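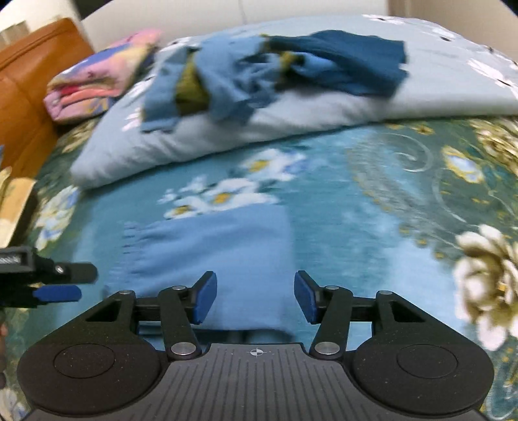 There is a rulebook for folding a pillowcase. It runs to 145 clauses, it was written for people who spend their days showing machines how laundry is done, and I have read it twice, which I suspect puts me ahead of some of the people who signed it.

I should say where I stand. I like rules. I once worked in a warehouse in Paltport where the only written one concerned the microwave, and I would not go back. When somebody hands a person a gripper and asks them to do the bedding with it, so that a machine can later learn from the recording, I want there to be a page that says what good work looks like. My quarrel is with the length of the page, and with who gets to write it.

The Dralus code of practice, to give the thing its name, began sensibly. The first version had three rules. Do the job as you would do it at home. Don't tidy up beforehand. If you drop something, pick it up and carry on. Adjoa Acheampong drafted it in an afternoon, and it shows, in the best way: you can tell she had a basket of washing somewhere in the back of her mind.

Then it met the standards process. By December "do the job as you would do it at home" had become a section on Task Fidelity, with a table. The table recognises a flat fold, a half fold, a roll and something called a residual bundle, a term I intend to use for the contents of my airing cupboard until I die. Clause 61 tells you how long to pause before closing the fingers on a cloth. Clause 62 tells you when clause 61 may be ignored, and this turns out to be whenever the cloth is moving, so more or less whenever you have hold of the other end of it.

The trouble is that cloth has not read any of this. A box has a front, and a mug has a handle, and you can write a decent standard for picking up either. A blanket has whatever shape it landed in. You take it by the nearest edge and find you have a fistful of hem and no idea which corner it belongs to.

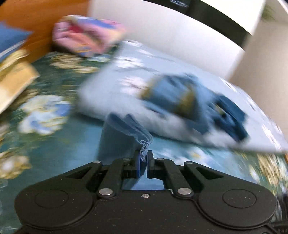
Photo: Yakubu / bedding tasks

Under the code as it stands, a grip like that invites a query. Was the edge taken flat? The hem is bunched up in the fingers, so no. Was there one layer or two? Your guess is as good as mine, and the form wants a guess. A reviewer can mark the whole attempt as "non-conforming", and it goes in the bin with the ones where somebody stood on the sheet.

I think that is a mistake, and a slightly snobbish one. A bunched hem is how most of us pick up most cloth most of the time. If the recordings only keep the neat grips, we shall end up with a machine that can cope beautifully with a show home and stands baffled before a teenager's bed. The first rule, the one about doing it as you would at home, already covered this. It was then buried under the rules meant to explain it.

Kwaku Ayaaba, who reviews for Jaren and is the most patient defender of the long version I have met, puts the other side well. He went through 3763 attempts under the short rules and over 265 of them could not be used at all, mostly because people had interpreted "as you would at home" to include leaving the gripper on the duvet and going off to answer the door. Fair enough. I have no answer to the door. A standard has to say when an attempt starts and when it stops, and the old one didn't.

So add that. I would also keep the clause on clearing your own letters and photographs out of the room first, and call it an exception to the rule about tidying. The clause on checking the finger pads for fluff can stay as well. It is dull and correct, the proper condition of a rule. I would keep the one that lets people stop when their wrist aches, and print it larger.

The rest I would put to a simple test. Give the draft to somebody with a heap of clothes on the bed and an hour before supper. Any clause they have to look up twice gets rewritten. Any clause they laugh at comes out, with no right of appeal for the table.

The Dralus people are taking comments on the next version, and mine are in. They had to be submitted on a form, one clause per form, and I have so far reached clause 19.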